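Student robot club gets its two-arm sorting table going

I stopped by the Fetenar student robotics club on Saturday and ended up staying way longer than I meant to. Doina Radulović, who coaches the group, had warned me I'd get pulled in, and yep, I was wearing a visitor badge and holding somebody's screwdriver within ten minutes.

The project this spring is a small sorting station. One arm is supposed to put parts on a belt, the other takes them off at the far end and sets them down where they belong. Simple enough on paper! The parts are little electrical bits, breakers and push buttons mostly, and every one of them wants to be gripped a different way. Blagoje Papadopoulos is writing the code for the right-hand arm, and he told me the breakers are the ones that keep him up at night (the lever sticks out just where you'd like to grab).

Money has been tight, but the club won a $1000 grant from Angelovski in the winter and raised another $2928 with a repair day and a whole lot of baked goods. Most of that went into the belt and the wiring, and Paloma Escobedo keeps the receipts in a cookie tin, which I loved.

What surprised me was how much of the work is low-tech. They covered the table in brown paper and taped it off into cells with blue masking tape, so when someone says "it dropped one two squares over," everybody knows what that means. Notes go straight onto the paper in pen.

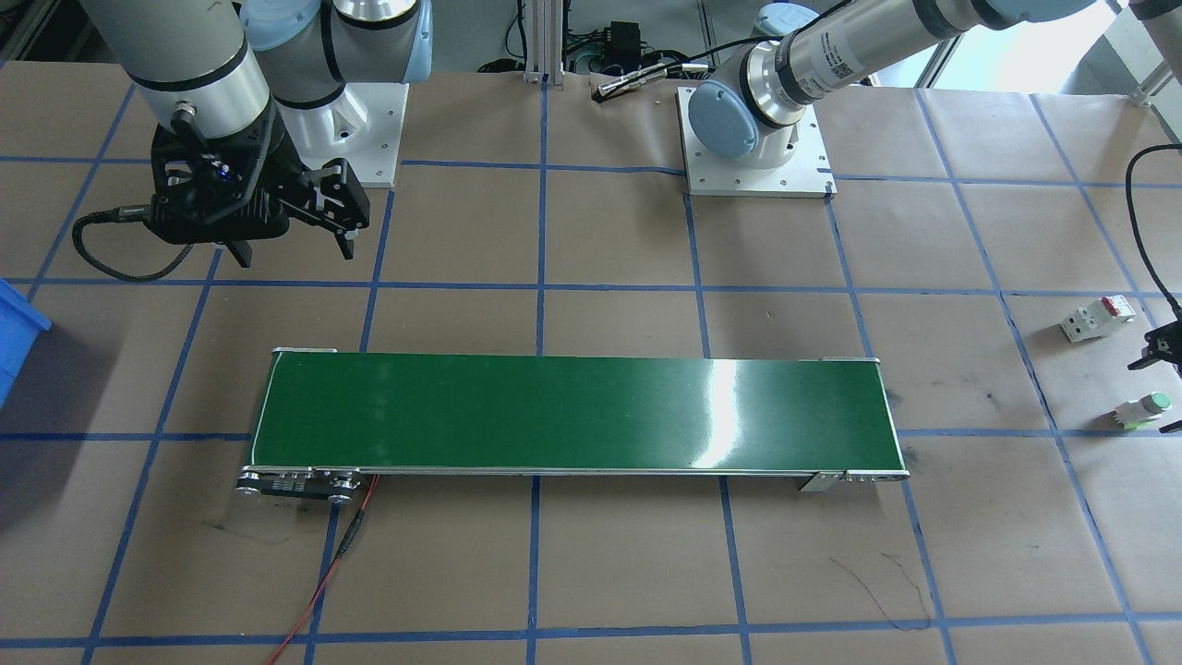

Despina Georgiev has been trying different belt speeds, and she's pretty sure slower is better for now – Ilir Tomić disagrees, loudly, and wants to settle it with a timed run. I'm staying out of that one.

The team is entering the Grokska student challenge in April, where each school gets 2 tries and the better one counts. They'll run a full practice at the clubroom next Saturday starting at noon, and families and neighbors are welcome to come watch. Bring a snack to share if you can, and park on the gym side.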